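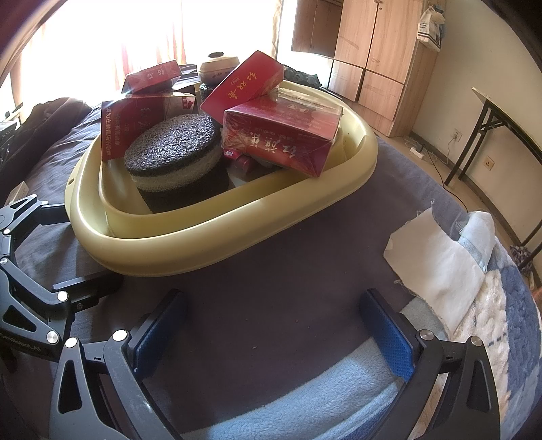
Room and storage checklist, bedroom 2
Property: Trevisora, unit 17
Inspected: April 27, 2024
Previous inspection: January
Form 236, comments to be entered beside each item

1. Bed kept clear of stored goods
Result: Not met
Comment: Yellow plastic tub on the bed, over the dark sheet, with cartons in it. A tub of this size can tip when someone sits on the mattress. Move to the floor against the wall, or to the hall cupboard.

2. Tub sound, no splits or sharp edges
Result: Partly checked
Comment: Outer rim is thick and rounded. Small oval hole in the plastic at one side. Run a finger around it before lifting and tape it if rough. Base to be looked at once the tub is empty.

3. Load sits below the rim
Result: Not met
Comment: Large red carton in clear plastic rests on the inner rim and hangs over the channel. A second red carton is propped on the diagonal. Neither should travel like this. Lay both flat or take one out. No lid to go on until this is done.

4. Heavy items at the bottom, light items on top
Result: Not assessed
Comment: Cartons were not weighed. There is a small red packet under the large carton. Bring it to the top so it does not get crushed.

5. Breakables wrapped and packed apart
Result: Action required
Comment: Round lidded pot, beige and brown, is beyond the tub near the cartons. Lid has a knob and should be wrapped separately from the body. Use paper between lid and pot. Do not pack in the same tub as the cartons.

6. Contents identified
Result: Partly met
Comment: Red cartons carry Chinese lettering. Contents not confirmed by the inspector. Tenant to write a plain label for each one (food, tea, gift, other) and attach it to the tub. Cartons to stay sealed if already sealed.

7. Food stored off soft furnishings
Result: Pending item 6
Comment: If any carton holds food, it goes to the kitchen shelf. Check date marks at the same time and discard anything past date.

8. Loose foam and packing material
Result: Action required
Comment: Short, thick foam cylinder standing in the tub among the cartons, leaning slightly. It is layered, with a rough speckled top. Remove it or lay it down as filler along one side. Keep all foam away from heaters and lamps. Zein guidance sheet on packing waste applies.

9. Access to window
Result: Not assessed
Comment: Test the latch at the return visit and leave floor space in front of it.

10. Lifting
Result: Advisory
Comment: Two people for the full tub. Grip under the outer rim on opposite sides, not by the inner rim. Bend at the knees and check the path to the door first.

Follow-up: items 1, 3, 5 and 8 before the Prirkeo collection. Items 2, 4, 6, 7 and 9 at the return visit. Copy to Ferano office, tenancy file 1,702.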